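イギリス北部の町ウォルソープ(Walthorpe)で家を探していたとき、インスキップ(Inskip)という会社の内覧サービスを使った。買主側に立って物件を見てくれるサービスで、売主側の不動産業者とは別に料金を払う。使ったのは2か月間、見た物件は10軒。日本語の感想がほとんど見つからなかったので、書いておく。

先に結論を言うと、料金分の価値はあった。ただし人によっては要らないと思う。

申し込み

ウェブの申込フォームに希望の地区、予算、寝室の数、譲れない条件を入れる。私の場合は寝室三つ、駅まで歩けること、庭に物置が置けること、それから管理費のかかる共同敷地でないこと。フォームは英語のみで、自由記入欄が小さい。長く書くと途中で切れるので、条件は短く箇条書きにしたほうがいい。

送信した翌日の午前中に電話があった。担当はブレンダ・ハスラムさん。最初の電話で三十分ほど話し、条件のうちどれが本当に大事かを順番に聞かれた。駅までの距離と庭の広さはこの町では両立しにくいと、この段階ではっきり言われた。売主側の業者からはそういう話が出たことがなかったので、助かった。

料金は二本立てで、申込時に払う基本料と、内覧一軒ごとの料金がある。内覧料は一軒68ポンド。基本料は契約が成立すると一部が戻る。金額は地区によって違うそうなので、基本料のほうは自分で見積もりを取ってほしい。

内覧の同行

内覧には担当者が一緒に来る場合と、担当者だけが行って報告をくれる場合がある。私は平日に動けないことが多く、10軒のうち7軒は報告だけで済ませた。

報告書は一軒につき数ページ。間取り、向き、窓の種類、ボイラーの設置年、屋根と雨樋の状態、隣家との境界、駐車の条件、周囲の音、という項目が毎回同じ順に並んでいる。順番が決まっているので、何軒分か並べて比べるのが楽だった。売り出し広告には「静かで緑の多い住宅地」としか書いていない家でも、報告書には「裏の道は朝八時台に学校の送迎車で詰まる」とある。広告で「広い庭」と書いてあった家は、実際には半分が急な斜面だった。どちらも広告の写真ではまったくわからない。

報告書の文章は担当者によって差がある。ハスラムさんのものは読みやすい。一度だけ代わりに行ったコリン・ケトルさんのものは項目の半分が「問題なし」の一言で、どこまで見たのかがわからなかった。問い合わせたら翌日に補足が届いたが、最初からほしかった。

同行してもらった3軒では、ハスラムさんは売主側の業者の説明をさえぎらず、終わってからまとめて質問していた。物置の電気は誰が引いたのか、工事の証明書はあるか、増築部分に許可は下りているか。こちらが気づかない質問ばかりで、そのうち一軒では増築の許可書類が見つからず、候補から外した。外観も立地もいちばん気に入っていた家だったので惜しかったが、後で揉めるよりいい。

書類の共有ページ

契約者には専用の共有ページが用意される。グリストスカ(Gristska)という仕組みを使っていて、報告書、間取り図、売主側から来た回答、弁護士とのやりとりを一か所に置ける。

使い勝手はふつう。パソコンからなら問題はない。スマートフォンでは間取り図を拡大すると動作が重くなり、何度か固まった。通知メールの件名が全部同じなのも困る。どの物件に何が追加されたのか、開いてみるまでわからない。途中からは通知を切って、月曜の夜にまとめて見ることにした。

検索はほとんど使えない。物件名で探しても出てこないことがあり、通りの名前で探すと出てくる。日付順の並べ替えはできるので、それで足りた。日本語のファイル名で書類を上げると文字化けする。半角英数字にしておけば大丈夫だった。

家族と共有する機能はよかった。妻は日本にいる期間が長く、時差があるので電話で細かい話がしにくい。妻が夜のうちに書き込んだメモを、こちらが朝に読むという形で回せた。物件ごとに星を付けられるのも、二人の好みの違いがはっきりして役に立った。妻の星がいちばん多く付いた家と私の一番は、最後まで一致しなかった。

値段の交渉

交渉は別料金の追加サービスになる。頼むかどうか迷ったが、頼んだ。担当はデニス・ウェインライトさんに変わった。

決めた家は一九三〇年代の二軒長屋型で、寝室三つ、庭は南向き、裏に木造の物置がある。駅までは歩いて十五分。最初の条件より少し遠い。売り出し価格に対して、ウェインライトさんは屋根の補修費と窓二か所の交換費を根拠にして、低めの金額を出すよう勧めてきた。金額の根拠は書面でもらえる。こちらはそれを読んで了承するだけで、相手方との電話はすべて任せた。

一度目は断られ、二度目で折り合った。下がった額は追加料金を十分に上回った。ただ、これは市場の状況にもよるはずで、ほかに買い手が何組もいる家では同じようにはいかないと思う。ウェインライトさん本人も、次の家で同じ結果になるとは約束できないと言っていた。
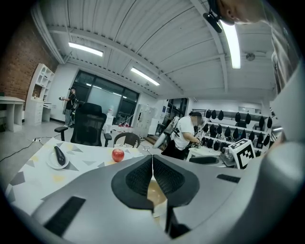
交渉が終わるまでに三週間かかった。その間の連絡は、動きがあった日だけ電話、それ以外は金曜にメールが一通。もう少し頻繁でもよかった。何もない週が続くと、話が止まっているのか進んでいるのか判断がつかない。こちらから聞けばすぐ返事は来るので、心配な人は遠慮せずに聞けばいい。

建物の調査と弁護士は自分で手配する。紹介は頼めるが、紹介先が一社ずつしかなく、比較ができない。私は調査だけ紹介のスコステックス(Skostex)に頼み、弁護士は職場の同僚に教えてもらったところにした。スコステックスの調査は丁寧で、床下の湿気と煙突まわりの目地について詳しい指摘があった。報告書は英語の専門用語が多く、読むのに時間がかかった。用語の説明が巻末に付いているが、索引がない。調査員のガレス・クレッグさんに電話で聞いたら、急ぎで直すべき箇所と様子を見てよい箇所を分けて教えてくれた。この電話は料金に含まれている。

気になった点

解約の条件がわかりにくい。契約書には三十日前の通知とあるが、内覧の予約が残っている場合の扱いが別の紙に書いてある。申し込む前に両方もらって読んだほうがいい。

内覧の予約変更は前日の正午まで。それを過ぎると一軒分の料金がそのままかかる。私は一度これに引っかかった。売主側の都合で変更になった場合はかからない。

対応地区はウォルソープとその周辺に限られる。少し離れた村の物件も見たいと頼んだが、断られた。

日本語の対応はない。電話は全員英語で、訛りの強い人もいる。聞き取りに自信がなければ、要点をメールでも送ってほしいと最初に頼んでおくといい。ハスラムさんは毎回送ってくれた。

よかった点

報告書の項目が揃っていること。悪いことを先に言ってくれること。売主側の業者と利害が分かれていること。この三つ目は、実際に使うまで重要さがわかっていなかった。売主側の業者も親切だったが、売る側の人なので、聞かれないことは言わない。

請求書が細かいのもありがたかった。内覧一軒ごとに行が分かれ、変更で発生した料金も別の行になっている。

どんな人に向くか

平日に動けない人、遠方や海外から探している人、その土地に知り合いがいない人には向いている。すでに町をよく知っていて、自分で何度も見に行ける人なら、同行なしで最後の一軒だけ頼む使い方で足りる。一軒だけの申し込みも受け付けている。その場合は基本料が安くなるが、共有ページは使えない。

予算が厳しい人は、見る軒数を先に決めておくといい。気になる家を全部頼むと、内覧料だけでかなりの額になる。私も前半の5軒は、広告と地図をもっとよく読めば頼まずに済んだ家がいくつかあった。線路や幹線道路からの距離くらいは自分で確かめられる。

評価は五点満点で四点。減らした一点は共有ページの検索と、報告書の質のばらつきの分。次に家を買うことがあれば、担当者を指名したうえでまた頼む。指名は申込フォームの備考欄に書けば受けてもらえると、ハスラムさんから聞いた。

入居は9月の予定で、物置の電気は今のところ使えない。配線をやり直す見積もりを二社に頼んであり、金額が出たら別の記事に書く。

お問い合わせ | プライバシーポリシー | 無断転載を禁じます | ページの先頭へ戻る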